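Clearing the long table: a stationery gallery

Home > Galleries > Rooms and desks

I love stationery and I have never once been good at putting it away, so when our little office in Wiltbridge decided to have a proper sort-out in July I said I'd do the meeting room (mostly to get first pick of the notebooks, I won't lie). We'd been using that room as a dumping ground since the move from Cowie, and every time we had visitors somebody had to shovel the lot on to the windowsill and then shovel it all back afterwards.

There's only one picture in this gallery so far. The cupboard and the window end will go up when I've sorted them, and I've put the notes in already so I don't forget what went where.

The rule I set myself was that everything had to come out before anything went back. Drawers, cupboard, the crate under the coat hooks, the lot! It took 5 goes up and down the stairs with the recycling, and I still found a carrier full of dead biros behind the door when I thought I'd finished. If you're planning the same thing, start earlier than I did. I began at half past three and was still on my knees with a dustpan when the cleaners came in.

1. The table

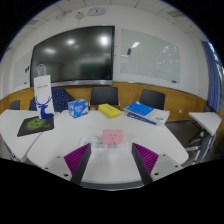 Sticky notes are my weakness, I may as well say so now. I buy them when I'm bored and I buy them when I'm busy, and then I write shopping lists on the backs of envelopes. The stack with the yellow pad on top got spared from the cupboard, mainly for those layers of orange, pink and green down the sides, which cheer me up no end. The two blue books next to it, the bright one on top of the darker one, are staying out too. Everybody wanted the bright one. And I'm very fond of the paper bag with the stag on the front, far too nice to fold up and shove in a drawer, so it's now where we keep the post that needs to go out. It's a good size for the bigger envelopes and the rope handle means you can grab it on your way down to the van.

A word about tissues. I used to think a box of tissues on a meeting table looked a bit like a doctor's waiting room, but we get through them at a shocking rate in hay fever season and I've given in. Blue goes with the books, anyway.

The small pink box is my favourite thing in the room. It's got a little sort of face on the front, very faint, and I've grown quite attached to it. It has been a paperweight for as long as I've had anything to do with that table and I see no reason to retrain it.

2. The paper pile (picture to come)

Oh, the paper. I kept the printed sheets we still refer to and put everything else through the shredder, which overheated twice and had to have a sit down. We order from Pladevance and the last delivery note said 48 pads of lined A4, which explains a lot about the state of the cupboard. I've put a note on the inside of the door saying please look before you order. I give it a fortnight.

3. The cupboard (picture to come)

Top shelf for envelopes, middle for pads and notebooks, bottom for the heavy stuff and the laminator. I tried labelling the shelves with a label maker and ran out of tape halfway through "envelopes", so the top shelf currently says ENVEL. It'll do.

The paper clips went into old jam jars. My colleagues find this very funny but you can see how many are left without opening anything, and they've all stopped coming to my desk to ask.

4. The window end (picture to come)

I still haven't decided what to do here. There's a Rosinix desk lamp with a wobbly neck that I can't bring myself to throw out, and a plant that may or may not be alive. I'm thinking of a narrow shelf for the reference folders, if I can find one that clears the radiator.

If anyone has a good way of storing rolled-up wall planners, please leave a comment. At the moment they're in an umbrella stand and they fall over whenever the door shuts.

Filed under: offices, stationery, tidying
372 views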